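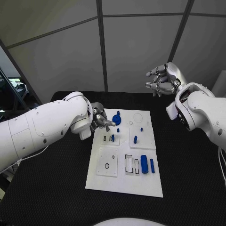 Prarnow Pegs: read me first

Hi! This is the peg board set from our bench at Clornley, recorded in June, and I'm the one who looks after it. If you've used our older Jetora set, the folder layout is the same, so your loader should mostly work (see the note on hand joints further down, though).

What you get

71 episodes of two arms with multi-fingered hands working on one white board with blue parts. Every episode is a person driving the arms by teleoperation, start to finish. I kept the head camera video, the joint angles for both arms and both hands, and a one-line text instruction such as "put the thick cylinder in the round hole." Seven of the episodes are marked as held out. Please don't train on those, or at least tell people if you do!

How we recorded

Before each episode I shuffled the parts by hand, some standing up, some lying down. I tried to be random about it, but I'm right-handed and I suspect it shows. The board itself got nudged between takes too, and I left it wherever it ended up. The black mat stayed put the whole time.

An episode starts when the operator presses the pedal and ends when they press it again. That means you'll find some dead time at both ends. I trim anything under 5 percent hand motion in my own loader, and the script for that is in the tools folder.

Quirks

- Hand joints are in radians here. Jetora had degrees. Sorry, I got tired of converting.
- Lots of episodes use one hand while the other just hovers. I kept these in, and the "active_hand" field tells you which is which (it says "both" when they swap partway).
- Fumbles are in there. If a peg got dropped and picked up again, the episode still counts as a success. If the operator gave up, "success" is false.
- No force readings at all. I wanted them, but the logger kept falling behind the video and I pulled them out.

What it's good for

Small-part grasping and insertion, mostly. We trained the Manninen policy on it and it learned to reach for the right part pretty quickly, while lining up the narrow pieces took a lot longer. I wouldn't expect much on other boards or other colors without adding your own recordings. I'd like to get the next version up to 100 episodes, with more two-handed ones, so if there's a part you'd love to see more of, open an issue and tell me which!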